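Planner treats cable loop as free space, arm stops over the table

Forum: Manipulation > Planning and collision checking 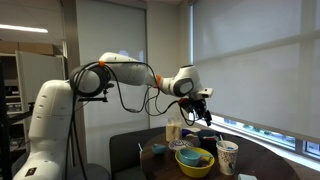 Post 1, jurajh
Single arm, gripper pointing down, wrist camera, round table with bowls and cups. Cables are tied at the elbow, the wrist and the gripper base and hang in loops under the upper link. The planner (Carum, sampling based) knows nothing about them. When a path folds the elbow low, the loop catches a bowl and the force limit trips. The log shows 176 plans accepted, all clear according to the checker. Do I model the cable or pad the link?

Post 2, skoler_dev
Pad the link. Add a capsule under the upper link, 100 mm deep, and attach it to the link frame. Planning time hardly changes.

Post 3, pbarbu
I disagree with a fixed capsule. Slack depends on the elbow and wrist angles. At full reach the capsule rules out grasps that are fine. We had this in Mikuš and lost most of the far side of the table.

Post 4, skoler_dev
Then make it two capsules and switch on elbow angle. Still cheaper than a cable model.

Post 5, pbarbu
Switching inside the sampler gives you a step in the cost, and the smoother will cut straight across it. Use a depth that varies smoothly with the joint angle. Fit it from a slow sweep with the table cleared.

Post 6, dostska
Has anyone asked why the slack is there? Shorten the loop at the wrist and half of this goes away.

Post 7, jurajh
I tried that in February. Wrist roll then pulls on the gripper connector near the joint limit. I could narrow the limit in software, but side grasps on the cups need it.

Post 8, skoler_dev
Post your checker settings. If the step along each edge is too coarse, you will miss contacts with the rim of a bowl whatever shape you use.

Post 9, jurajh
Edge step is 2 degrees per joint, timeout 800 ms. I have put in the angle-dependent capsule from post 5. Plans now take almost the whole timeout with the elbow low. Will try a finer step next.

Post 10, pbarbu
Raise the timeout before you touch the step. Change one at a time or the logs are no use.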